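Reading time: 2 min
Print | E-mail
Search this site Go

The Red Cap

My aunt left me the back room of the old Plomeo building and everything in it, and by everything I mean tape, trash bags and a brick wall I fell in love with on the spot. The rent was paid through May. After that, Zistari wanted it swept and empty, so I tied my hair up and got going!

I started in the corner where the plaster meets the brick, because corners are where she hid things (she once kept 151 dollars behind a radiator for a whole winter).

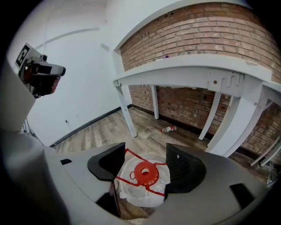

She'd never told me what the tub was for. "Don't throw out the one with the red cap," she said on the phone from Prirkidden, and then the line went to mush and I was left shouting "Which one? Auntie, which one?" at a brick wall. So every red cap got saved, naturally.

Tzu-hsuan Choi from upstairs came down at 5 to help and asked what it was worth. I said 3000. I have no idea why I said 3000! It just sounded like a number a person might kill for.

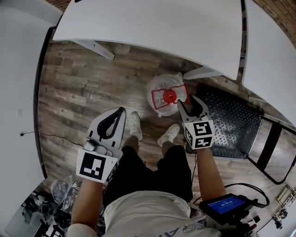

The tub with the red cap, on the floor by the black step.

"Three thousand what?" said Tzu-hsuan.

"Well, that's the mystery," I said, and we both sat down on the planks and laughed until Mr. Ng banged on the wall. Then we went back to the bags, one crinkly thing after another.

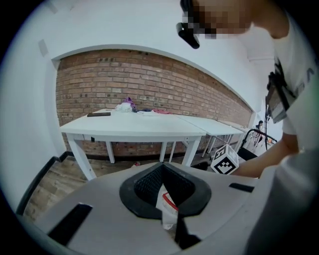 Red and white again, and the brick wall behind.

My phone rang while I was elbow-deep in plastic. It was Prirkidden calling.

"Did you find it?" she said. "Good. Now, don't open it until I get there."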